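Last revised 30 December 2019. Applies to glazed tableware fired at the Virnden kiln hall. Send corrections to Solomiia Zakharchenko at the front desk.

# Glaze and firing FAQ

## Firing

**What cone do you fire to?**
Glaze loads go to cone 6 in oxidation. Bisque goes to cone 04. We do not run reduction or salt firings.

**How long is a glaze firing?**
The Ingvarsson kiln takes most of a day to reach temperature and another to cool. Shelves are unloaded below 100 °F. Requests to open the lid early are refused.

**Can I bring work made somewhere else?**
Yes, if the clay body is rated for cone 6 and you can name the supplier. Unlabeled clay is not accepted. Low-fire bodies can slump or melt at cone 6 and damage the shelves.

**How thick can a plate be?**
Keep the foot and the well close to the same thickness. A thick center with a thin rim dries unevenly and tends to warp. Plates wider than 34 cm do not fit our shelves.

## Glazes

**Which glazes are food safe?**
The label on each bucket says "liner" or "outside only." Liner glazes may be used on any surface. Outside-only glazes, including all of the heavy mattes, must stay off eating surfaces.

**What does the number on the bucket mean?**
It is the recipe number in the Sketa binder. Recipe 173, for instance, is the standard clear liner. The binder lists materials by percentage, so a 1,000 g test batch can be worked out directly from the page.

**Why did my glaze craze?**
The glaze shrank more than the clay on cooling. Small additions of silica usually correct it. Crazed ware is more likely to hold stains, and we recommend against using it for wet food.

**Why are there pinholes?**
Common causes are dust on the bisque, a bisque firing that was too fast, and glaze applied too thickly. Wipe the bisque with a damp sponge and let it dry before dipping.

**How far should glaze stay from the foot?**
Leave 3 mm bare on plates and 6 mm on anything with a runny glaze. Wax the foot ring before dipping. If wax lands where you want glaze, the piece has to be bisqued again.

## Use and care

**Can fired plates go in the dishwasher?**
Liner-glazed plates can. Pieces with luster or unfired decoration should be washed by hand.

**Can they go in the oven?**
We do not rate any ware for oven use. Stoneware cracks under uneven heating, and flat pieces are the worst affected.

**How do I remove gray knife marks?**
They are metal left on the glaze surface. A paste of baking soda and water removes light marks. Stamosier cleaning powder works on heavier ones. If the marks return quickly, the glaze may be too soft for plates.

**How should plates be stored?**
Stack by size, largest at the bottom, with felt or paper between pieces that have rough feet. Wavy rims do not nest well and should go on top of the stack or stand in a rack.
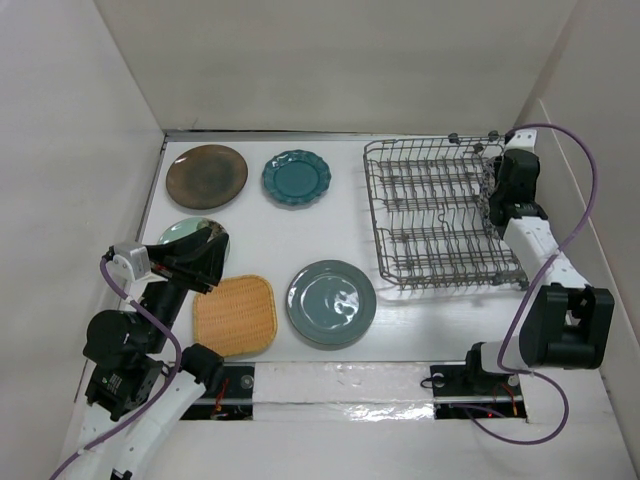
*Brown plate with mottled glaze; teal plate with scalloped rim.*

**Is a chipped plate still usable?**
Not for food. A chip exposes bare clay and leaves a sharp edge. Sanding makes the edge safer to handle but does not seal it.

## Fees and pickup

**How is firing charged?**
By shelf space, measured at the widest point. Current rates are posted by the kiln room door.

**How long is finished work kept?**
Until the end of the month after firing. Work from November loads is on the lower rack and must be claimed before the rack is cleared.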